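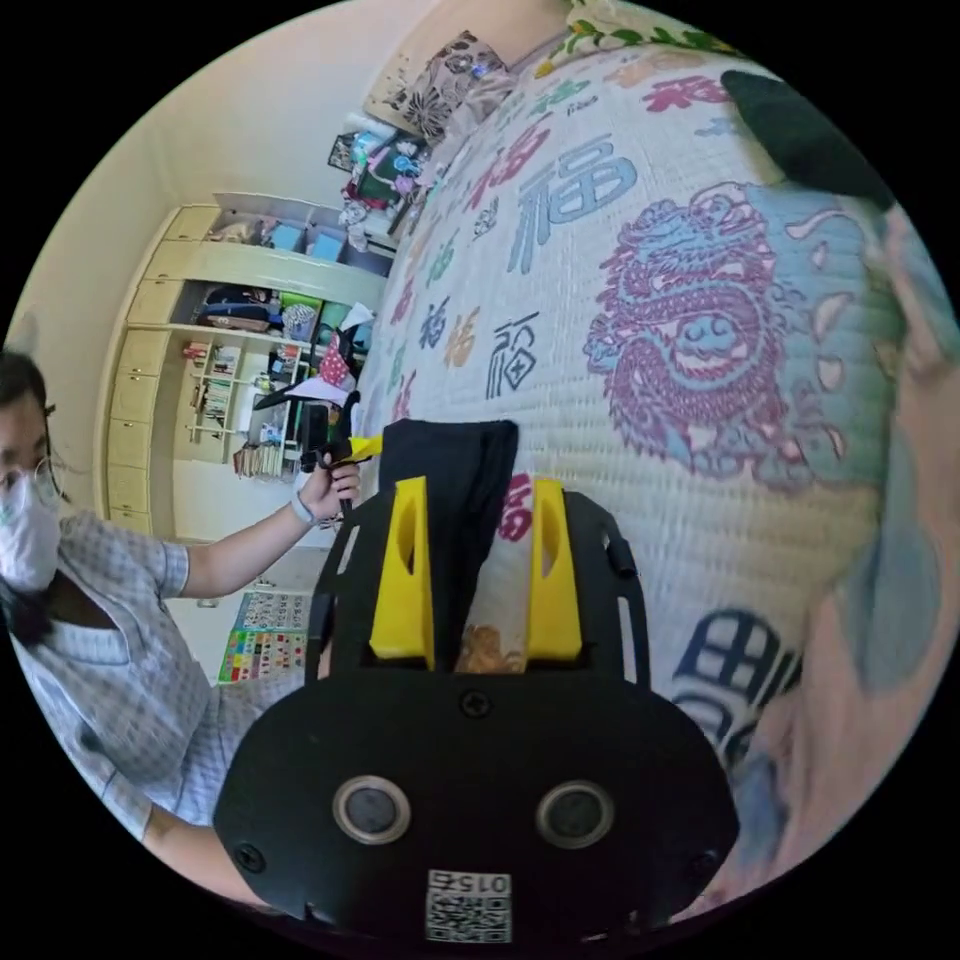 Slide 4. Quilted bedspread, white ground, printed characters and dragon.

Timing: 3 minutes. Hatsue takes questions on fibre afterwards.

Start with the ground. White, stitched in a fine grid. The stitching holds the padding in place and the print is laid over it, so check outlines for breaks where they cross a seam.

Point out the large blue 福 (fortune), then the smaller ones in grey, purple and orange. Same character, four colours. Dragon on the right: magenta outline, pale blue fill.

Care points for printed quilting:
Wash at 20 degrees, dark items separately. Black fabric left on a white ground is the usual cause of grey marks in our returns.
Dry flat. Line drying drags the padding to one end.
Fold along the grid, print inwards — never across a large motif.

Emard trial: 530 pieces, logged by Daniyal Khattak. Figures are in the handout, do not read them out.

Next slide: edge binding.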